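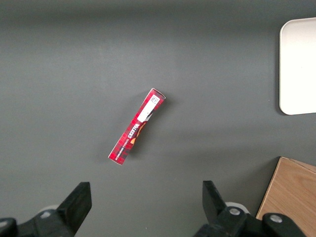

Subject: Re: [hosts] Tea trays and the two-drawer cabinets

Replying to the list because I got the same question off list twice this week. The earlier message is at the bottom.

The short version is that the tray goes back on the table in front of the cabinet, the dry things go in the drawers, and the shortbread stays out where guests will see it. I have been setting up the rooms at Pukley this way since last November and have not had a reason to change it.

Longer version.

The cabinet. Put it at the back of the table with the drawers facing the chair. We used to put it at one side, and people opened the drawers straight into the tray and knocked the cups. Top drawer is tea bags, coffee, sugar and the spoons. Bottom drawer is the spare cloth, the card with the Wi-Fi on it and the room folder if it fits. It doesn't fit at Vídalín because the folder there is the old wide one, so leave it on the windowsill until the new ones are printed. Please don't put food in the bottom drawer. I found a packet of crackers in one at Pukley that must have been there since spring.

The tray. Only the things a guest will pick up and use. Wipe it, dry it, and check underneath, where the sugar collects. If one is stained, set it aside for me and take another from the shelf. We bought 30 of them and there are still plenty.
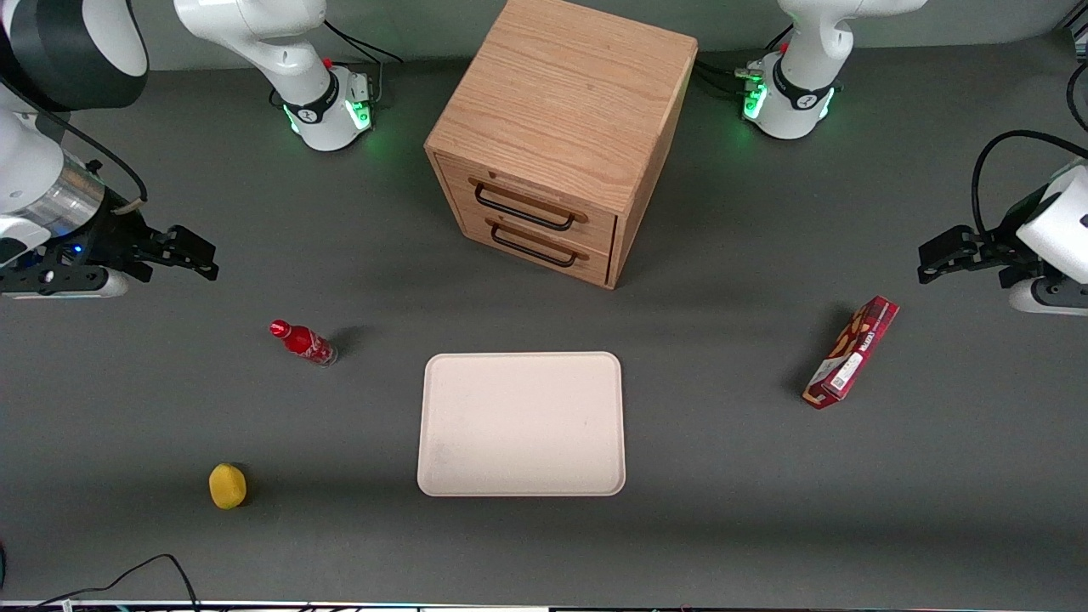
Drawers at the back, tray in the middle, shortbread to the right.

The sponge. Each table gets a yellow one while you are cleaning and it leaves with you. Three have been left behind in rooms since July. A guest who finds a sponge beside the biscuits will assume the rest of the room was done in a hurry too.

The biscuits. Same as before, the slim red Walkers box, one per room per stay. It goes on the table next to the tray with the name facing up. If it has been opened, or the end flap has been pushed in, swap it and take the old one to the staff kitchen. There was a suggestion to change to the Sandetti almond ones. I priced them and they came out higher, and they are loose in a bag, so they break. I would like to stay with a box.

For those who asked about quantities, we had 1,730 stays across the three houses last year and I have ordered 2,000 boxes for this one. They come in two deliveries. The first is in the dry store at Pukley now, on the left as you go in. Please use the older ones first. The new cartons are stacked behind the old ones for that reason and I would be glad if they stayed there.

The red bottle. This was the main thing in the earlier message and I don't have a perfect answer. They are narrow at the foot and they go over if the table gets bumped. My own habit is to lay the bottle on its side on the tray while I do the rest of the table, where the lip stops it from rolling off, and stand it up last. Check that the cap is tight before you lay it down. When the room is ready it should be standing beside the tray, toward the back on the left, where a sleeve won't catch it.

Order of work, if it helps anyone new:

Clear everything off the table.
Wipe the table, then the top of the cabinet and the drawer fronts.
Refill the drawers.
Tray down in the middle.
Cups, then the bottle.
Shortbread.
Take the sponge away.

It takes me a few minutes a room. I'm not asking anyone to match that, and the corner rooms at Vídalín take longer anyway with the table where it is.

One more thing on the tables. The dark gray tops show every streak. Plain water and a dry cloth after is enough. The spray we have for the bathrooms leaves a film on them and you end up doing the job again.

I will leave a spare tray and one of the bottles in the staff kitchen for anyone who wants to try it before the weekend.
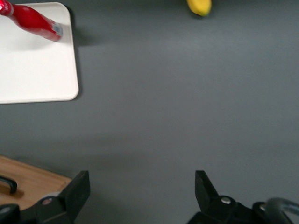 Mevau wrote on Wed 2 September:

> Could we get one set of instructions for the tea tables? We have the
> new cabinets in most rooms now and everyone is doing them differently.
> In some rooms the biscuits are in the top drawer and guests are
> calling down to say they didn't get any.
>
> Also the bottles. Two went over this week, one of them onto a
> bedspread. We tried keeping them in the bottom drawer but it won't
> close on them. Does anyone have a way of doing it that works?
>
> Last thing, we are down to 65 boxes of shortbread and would like some
> sent over with the linen if there is room in the van.

Yes to the shortbread. I'll put two cartons in with the linen on the next run.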